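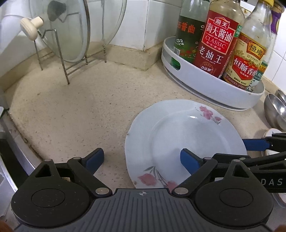
Counter corner: the lids, the sauces, and my grandmother-in-law's plates

Small Kitchens & Storage > General

skarlijn_k
Posts: 173

I have one usable corner of counter. The rest is stove, sink, and a stretch next to the fridge that belongs to the mail. Into this corner I have put a wire rack for pot lids, a two-tier lazy Susan for the sauces, and, lately, a stack of plates with scalloped rims and pink flowers that came to us in August in a box marked GOOD.

The plates don't fit in the cabinet. The shelf was built for plates of a reasonable width, and these were made by someone who felt a dinner wasn't a dinner unless you could have landed a small plane on it. So something has to leave the counter, and I can't decide what. My husband votes for the plates. I vote for the lids. The lids don't vote but they are the ones that fall over at night.

The cabinet shelf is fixed, I've looked. No pegs. Renting, so no drilling into the tile.

Karlijn (Kuipers, for those who remember me from the bathroom caulk thread)

oldpantry
Posts: 648

I remember the caulk thread. We all do.

Lose the lazy Susan. Sauces go in a cabinet. Heat and light are no good for them and half of them say refrigerate after opening in letters the size of a flea. You'd get back a circle of counter big enough for a stack of plates and you wouldn't have to discuss anything with your husband.

Sowmya Sastry
Posts: 88

Strong disagree with oldpantry, and I say this as somebody who agreed with him about the bread box. If you cook with soy sauce and vinegar every night, putting them behind a door is a way of making yourself open a door every night. I tried it for a month. By the end the bottles were all back on the counter, just without a tray under them, and there were rings.

Lids are the problem. They're always the problem. Mine hang on the inside of the cabinet door on those stick-on hooks from Skoment, two hooks per lid, and they've held since before we moved the couch.

oldpantry
Posts: 648

Stick-on hooks and glass lids. Let us know how that goes.

Sowmya Sastry
Posts: 88

It's going fine, thank you for your concern.

g_halvard
Posts: 31

Can I ask a dumb question, how deep is the counter in the corner? Ours curves too and there's a dead zone at the back where things go and aren't heard from again. I found a jar of mustard back there that was older than the dog.

skarlijn_k
Posts: 173

Deep enough to lose mustard. There's also a stone ledge along the back, same beige speckle as the counter, which looks like a shelf and isn't one. I have tried to use it as a shelf. It holds a matchbox.
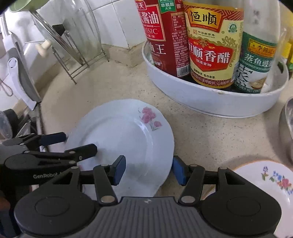
Plates stored on edge is the thing I keep going back and forth on. My mother kept hers that way in a wooden slotted rack and never chipped one, while I've always stacked, and have a drawer of gluing projects. On edge they'd take up a strip of counter instead of a big circle, and with that pink flower up by the rim they'd be facing out and I could claim it was decorating. The trouble is where the strip goes. The wire rack with the glass lid has the wall side, and the tray is already doing all it can: dark soy sauce in the red bottle, the Hengshun vinegar next to it, then the soy sauce for fish, and more bottles crowding in from the right. Two kinds of soy sauce is the minimum, before anybody starts.

oldpantry
Posts: 648

I was going to start.

Why do you need a separate one for fish?

skarlijn_k
Posts: 173

For the fish.

Sowmya Sastry
Posts: 88

It's sweeter and lighter, you pour it on steamed fish at the end. If you used the regular one the fish would taste like regular soy sauce. We have it too. We also have a light one, so Karlijn is showing restraint.

On the plates: on edge is okay if the slots are wide enough for the rim. Scalloped ones catch. I bought a plate stand from Stumodlow and the wires were spaced for flat diner plates, so every time I pulled one out the next one came along for company. Lost a saucer. Measure the rim first and not the middle, I measured the middle.

tin_and_twine
Posts: 412

Long-time stacker here. Stack them. Put a paper towel or a coffee filter between each one and they'll outlive you. The width is the width, sure, but a stack goes up, and nothing else is using the up. Lids go in the oven drawer with the baking sheets like everyone's.

g_halvard
Posts: 31

Coffee filters, seconded. My aunt uses the same ones over and over. They have become heirlooms.

skarlijn_k
Posts: 173

No oven drawer. There is a panel that looks like an oven drawer. It came off in my hand the first week and I put it back and we haven't spoken since.

oldpantry
Posts: 648

Okay then, counterproposal. Keep the sauces, I've been outvoted. Sell the plates. A full set with a scalloped rim, flowers, no chips, somebody wants that.

skarlijn_k
Posts: 173

My mother-in-law comes every other month and counts them.

oldpantry
Posts: 648

Withdrawn.

Sowmya Sastry
Posts: 88

Does the lid rack need to be there, or do the lids? Güler, the hardware place near us, has a narrow upright one that stands between the wall and whatever's next to it. Takes the big round glass lid and a couple of smaller ones. You'd get maybe a hand's width back, and that's your strip for the plates.

skarlijn_k
Posts: 173

A hand's width might do it. I'll measure the rims tonight (the rims, not the middle) and move the lids to the top of the fridge in the meantime, where they can fall from higher up.

tin_and_twine
Posts: 412

Still think you should stack.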